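The case for the plain two-pocket rucksack

Every August the shops fill up with bags that promise to organise your life. There are sleeves inside sleeves, a slot for each pen, a hidden pocket against the spine and a clip for keys you will never clip. I have owned several of these. I now think most people, and nearly all schoolchildren, would be better off with a plain rucksack that has one big space, one small pocket on the front and zips that run freely.

My last clever bag was a Zonell with 11 compartments. I know the number because it was printed on the swing tag as a selling point. It cost me 70 pounds in a sale at Ruddock, where I have bought most of my luggage, and I used it for one winter. In that time I missed a train while looking for the ticket, carried a banana for a fortnight without knowing it, and bought two replacement phone chargers. All three chargers came to light when I emptied the bag in March.

The trouble with compartments is that each one is a question. You put your glasses in the side sleeve because that is the nearest opening, and four hours later you have to remember being the person who did that. With two pockets, you can only be wrong once. 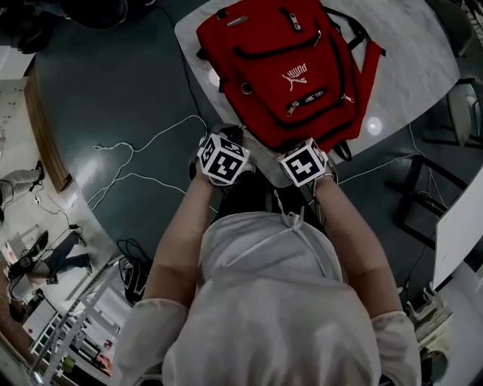

People tell me the answer is discipline. Give every item a home, they say, and put it back each time. I accept that this works for some. It works for a photographer or a nurse, whose kit is the same every day and who would be in real difficulty without it. But most of us carry a different load on Tuesday from the one we carried the day before. A gym towel goes in, a library book comes out, somebody hands you a wet umbrella. A bag divided up for one set of things is a nuisance when you want to carry another set.

The single space has its own faults and I won't pretend otherwise. Small things sink. Keys go under the jumper, and a loose pen will find the one sheet of paper that matters. The front pocket deals with the first of these. Keys, travel card, tissues and lip balm go there and nowhere else. For the second I use two cloth pouches, one for wires and one for pens. They cost very little and they move from bag to bag, which no sewn-in divider can do.

Packing matters more than pockets in any case. A rucksack should be laid flat on its back on a table, with the zip opened all the way round. Most of us pack with the bag hanging off one shoulder, or held between the knees, pushing things down through a gap the width of a hand. Then we complain that nothing fits.
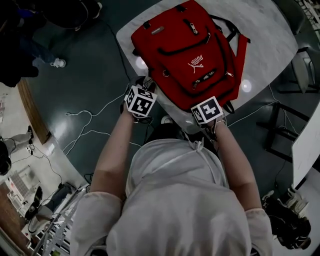

Flat things go in first, so that they rest against your back: a folder, a laptop, a large book. Heavy things go next and sit high, close to the shoulders. Soft things fill the rest. Anything that can leak stands upright in the front of the main space where you can reach it. I have been doing it like this for years and it takes me two minutes, mostly spent finding the folder.

I would also say a word for colour. The clever bags come in black, charcoal and a sort of navy that is black in most lights. So do the insides, and a black lining hides everything you drop into it. A red bag is easy to pick out in a pile at the side of a sports hall or on a luggage rack. My nephew's school has more than 40 bags on one row of pegs, and on a Saturday after football the parents stand there turning over one dark lump after another. The children with bright bags have gone home by then.

Then there are the zips. A zip is the first part to go on nearly any bag, and a bag with a dozen zips has a dozen ways of failing. I had a Rokik holdall that was sound in every seam and had to be thrown out because of one small pocket in the lid which jammed open and caught on everything. Look for pulls big enough to hold in gloves. Run each zip round the corner a few times in the shop, where they tend to stick, and if it sticks there, leave it.

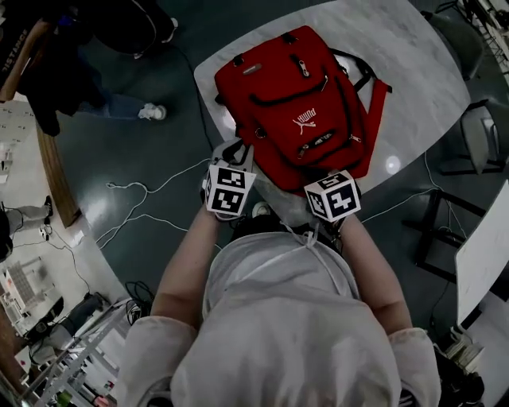

Straps deserve the same attention. They should be wide, and the adjusters should stay where you set them. A loop at the top for hanging the bag on a hook is worth more than any number of mesh sleeves, and it should be stitched down properly at both ends. Pull it hard before you pay.

My present bag is a Standar, 26 litres, two pockets, bought second-hand. It has a pale lining, so I can see to the bottom. There is no laptop sleeve and I wrap mine in a scarf – a habit that has drawn some comment at work. The bag weighs almost nothing when empty. The Zonell was heavy before I had put so much as a sandwich in it, all that padding and webbing having to be carried whether it was in use or not.

I suspect that what we are buying, with all those slots, is the feeling of being an organised person. It is a pleasant feeling and it lasts until the first morning you are late.

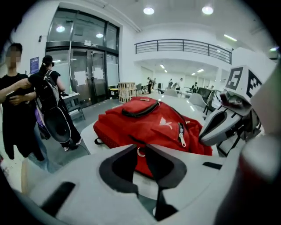
Caoimhe Ó Dálaigh wrote in to disagree. She has carried a many-pocketed bag for years and can find her inhaler in the dark, she says, because it has always lived in the same side pocket, and she would not trust it to the bottom of anybody's single space. For an inhaler I think she is right, and I would give it the front pocket to itself. The keys can go in a coat.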